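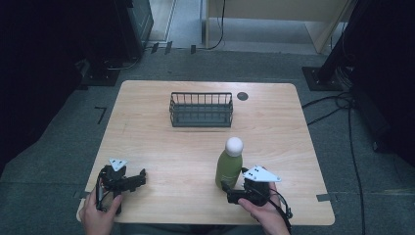 2021年6月14日(月) グリッパ比較メモ

先に書いておくと、今日の結果で「Sellenのほうが良い」とはまだ言えない。午後の打ち合わせで言えそうな空気になっていたので、残しておく。

やったこと
手持ちグリッパ(Padel、左右とも)の開度の読み取りを、これまでのRusuのコントローラと、先週届いたSellenのコントローラとで取り比べた。グリッパ本体は同じ、指も同じ、台もかごもいつもの位置。変えたのは読み取り側の箱と、そこから先の取り込み設定だけ。のつもりだったが、後で書くとおり「だけ」ではなかった。

課題は緑のボトルの下のほうを右でつかんで奥の金属かごに入れる、というもの。左は開いたまま待機。左を使わない課題で左の信号も録っておくのは、待機中の値がどれだけ動くかを見たいため。これは前から気になっていて、毎回後回しにしていた。

収録は両方合わせて112本。午前がRusu、午後がSellen。順番を混ぜなかったのは失敗だった。箱の載せ替えが面倒だったというだけの理由で、あとから弁解のしようがない。午後は操作者の手も慣れているし、部屋も暖まっている。次は必ず混ぜる。

全閉と全開の値
Padelの資料では、全閉から全開までのカウント幅は2000ということになっている。Rusuで右を測ると1943。ぴったり出ないこと自体はいい。指先のゴムを貼り替えたあとだし、機械的な当たりの位置も資料どおりとは限らない。気持ち悪いのは、Sellenで同じことをするときれいに2000になる点だ。

打ち合わせではこれが「Sellenは正確」という話になりかけたが、同じ指、同じストッパで測って幅が変わるなら、どちらかが値を作っていると考えるのが普通だと思う。Sellenは起動時に自動で全閉・全開を取らせる手順があるので、おそらくそこで端の値に合わせて引き伸ばしている。資料には「自動校正」としか書いていない。生の値を出す設定がないか探したが、メニューには見当たらなかった。通信の仕様書にそれらしい欄はある。説明がない。

引き伸ばしているとして、悪いことかというと、そうとも限らない。学習に使うときはどうせ正規化する。ただ、こちらの知らないところで正規化されていると、指のゴムが減ってきたときに気づけない。Rusuなら端の値がずれてくるので貼り替えの時期がわかる。Sellenだといつまでも満点が出続ける。そういう計器は信用しにくい。

遅れ
頭部カメラの映像と開度の時刻合わせ。指が動き始める瞬間を映像で拾い、開度の立ち上がりと突き合わせた。Rusuは映像に対して3フレームほど遅れる。これは前からわかっていて、取り込み側でずらしている。

Sellenはほぼ遅れなし、というのが最初の集計だった。良すぎるので設定を見直したら、取り込みスクリプトのずらし補正がRusu用のまま効いていた。つまり午後の分は、補正をかけた上で「遅れなし」に見えていたことになる。補正を外せば当然遅れる。どれだけ遅れるかは、まだ全部は計算し直していない。何本か見た限りでは、Rusuと大して変わらない。

これを打ち合わせの前に見つけられなかったのは自分の落ち度。共有フォルダに置いた集計の図は差し替えるまで見ないでほしい。図の題に「暫定」と書き足しておいた。

立ち上がりの拾い方にも問題がある。映像から目で拾っているので、拾う人によって変わる。指が黒いうえに、背景の暗いところに重なると動き始めがわかりにくい。天板の上なら見やすい。指が天板の上にある区間だけで比べるべきで、今日の集計はその区別をしていない。

待機中の左
待機している左の値は、Rusuだとわずかに揺れる。Sellenだと一直線になる。これも「Sellenはノイズが少ない」と読みたくなるところだが、手で持っている以上、指にかかる力は多少変わるし、がたもある。まったく動かないほうが不自然に見える。

ためしに左の指を軽く押してみた。Rusuではすぐに値が出る。Sellenでは、しばらく押していてもそのままで、あるところから急に動く。不感帯があるか、変化が小さい間は送らない仕組みになっているか、どちらかだろう。後者なら通信量を減らす工夫として理解はできる。しかし、薄いものをそっとつまむ動作を録るときに困るのはまさにその小さい変化で、うちの用途では要らない親切だと思う。

設定で切れるなら問題は消える。切れるかどうかはまだわからない。販売元の問い合わせ窓口に、生値の出し方と一緒に聞いておいた。

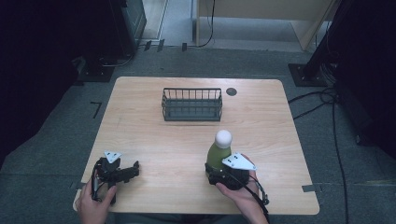 把持の瞬間
右でボトルの下のほうをつかむところは、両方とも波形の形はよく似ている。閉じていって、当たって、そこから少し食い込んで止まる。違うのは当たった後の部分で、Rusuには小さな戻りが出るものが多いが、Sellenではそれがない。指のゴムがつぶれて戻る動きだと自分は思っている。ノイズだという意見もあった。

どちらが正しいかは、開度だけ見ていても決まらない。外から別の物差しで測る必要がある。ダイヤルゲージを指の外側に当てて、同じボトルを同じ位置でつかんで比べればいい。手持ちのままではゲージが当てられないので、グリッパを万力に固定してやることになる。準備に半日はかかると見ている。やる価値はある。これをやらずに買い替えの話を進めるのは順番が違う。

ボトルはキャップが丸いので上からつまむ案も出たが、今回は下をつかむ条件で揃えた。条件を増やすと、ただでさえ怪しい比較がもっと怪しくなる。

ケーブルの取り回し
Sellenの箱は端子が奥向きについていて、右手のケーブルが今までより引っぱられる感じがある。操作していて、ボトルをかごのほうへ持っていく途中で手首がわずかに重い。気のせいかもしれない。午前中は気にならなかった。

気のせいでないとすると、動作そのものが変わっている可能性がある。手首が重ければ軌跡も変わるし、持ち方も変わる。読み取り側だけを比べているつもりで、操作の違いまで混ざっていることになる。冒頭で「だけではなかった」と書いたのは、補正の件とこの件。

延長ケーブルを挟めば余裕は出るが、挟んだら挟んだで信号の条件が変わる。箱を台の近くに寄せるほうが素直だろう。スタンドの足元のケーブルも、そのときに一度ほどいて整理したい。どれがどれにつながっているのか、引っぱってみないとわからない状態になっている。端に札をつけること。

マーカ板
比較とは直接関係ないが書いておく。白い三角の板の位置推定が、右だけときどき飛ぶ。板を傾けたときに起きやすい。Gremskaの追跡ソフトを更新してから増えた気がするが、更新前の記録を同じ基準で数えていないので、増えたとは言えない。照明の加減かもしれないし、板の取り付けが緩んでいるのかもしれない。帰る前に左右ともねじを締め直したので、明日以降の記録で変わるかどうかを見る。締める前の緩みは測っていない。測ってから締めるべきだった。

飛んだ区間は、今の後処理だと前後からなめらかにつないでしまう。見た目はきれいになる。これもSellenの話と同じで、きれいになった後のデータだけ見ていると何が起きたかわからない。飛んだ区間には印を残すように後処理を直す。直すまで、右の軌跡のなめらかさを根拠にした議論はしないでほしい。

カタログの文句について
Sellenの紹介ページに「つなぐだけで校正不要」とある。上に書いたとおり、不要なのではなく、中で勝手にやっている。起動のたびに指を端から端まで動かさせられるのも、校正以外の何ものでもない。しかも、そのとき指の間に何か挟まっていると、挟まった状態を全閉と思い込む。わざと紙の束を挟んで起動してみたら、そのまま何の警告もなく立ち上がり、以後の値はもっともらしい顔で出続けた。

Rusuが良いと言いたいわけでもない。Rusuは電源を入れる順番を間違えると左右が入れ替わるし、固定具は割れたのをテープで留めている。表示も見づらい。それでも、おかしいときにおかしい値を出してくれるので、こちらは気づくことができる。今のところ、その一点でRusuに肩入れしている自覚はある。肩入れしている人間が測っているということも、読む人は割り引いてほしい。

判断
買い替えは保留にしてもらった。10月の更新時期までに決まればよく、急ぐ理由は見当たらない。貸し出し機は返却期限まで手元に置いて、下の項目を片づける。

次にやること
・取り込みスクリプトのずらし補正を、コントローラごとの設定に分ける。既定値は「なし」にして、書き忘れたら止まるようにする。
・午後の分の遅れを計算し直し、共有フォルダの図を差し替える。
・収録順を混ぜて取り直し。箱の置き場所は両方で同じにする。
・万力固定でダイヤルゲージと比較。右だけでよい。
・左の指を押す試験を、押す量を決めてやり直す。今日のは手加減なので参考にならない。
・マーカ板のねじに合いマークを入れる。
・ケーブルに札。

台の角の灰色のテープが少しめくれていたので押さえた。床の位置決めのテープは動かしていない。箱はSellenをつないだまま帰るので、明日の朝Rusuで録る人は設定ファイルも一緒に戻すこと。戻し忘れても今のところ警告は出ない。

追記(夕方)
窓口から自動返信だけ届いた。受付番号は貸し出し機の箱のふたに貼ってある。

追記その二
紙の束を挟んで起動した試験の記録が、普通の収録と同じフォルダに入っていたので別に移した。集計の本数には入っていない。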